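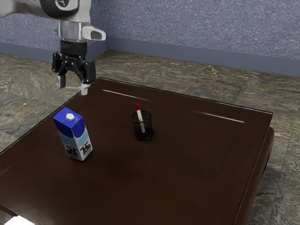

Liam Fairclough
19 December 2021

Has anyone else on the Gorkirden line had the new timetable letter? They're dropping the 6.82 zone fare and putting everyone from Sengar outwards on the flat monthly pass, $180, starting in March. I do three days a week in town and the rest at home, so for me that's a fair whack more than I pay now. I rang up and got told the pass is "better value for regular travellers". Well I'm regular, I'm just not every day!

Also the 999 express won't stop at Hernitz any more, so it's the all-stops or drive to Drorura and hope for a park.

drorura_dee
It's good value if you do five days plus weekends. We've got two teenagers who are never off that train and I'm rapt, to be honest. Sorry Liam.

Liam Fairclough
Fair enough Dee, I'm not saying scrap it. Just keep the day tickets going as well. Half my neighbours are part-time now and they're all in the same boat. I've been doing the sums at the kitchen table with a cuppa and the old stubs, and whichever way I cut it I'm better off driving two days out of three - and I hate driving in. 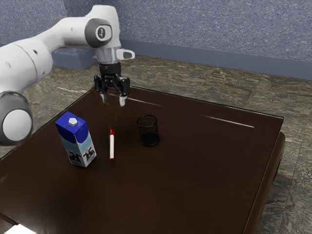 mulga_bill
Day tickets aren't going, mate. Page two of the letter, under the map. They go up to $30 return before nine and stay the same after.

Liam Fairclough
Thirty bucks! OK, I missed that bit, my copy was folded over. But that's still dearer than the pass if you do more than six trips a month, so they're pushing people onto it either way.

mulga_bill
Go in after nine then. I have for years, you get a seat and all.

drorura_dee
Not everyone's boss would wear that Bill.

hernitz_hills
More worried about the express myself. The all-stops is packed by Sengar already and the Drorura car park is full before seven. Did the letter say anything about extra carriages? Mine hasn't turned up yet.

Liam Fairclough
Nothing about carriages that I could see, but see above re me and page two. Will have another look tonight and type out the express part for you.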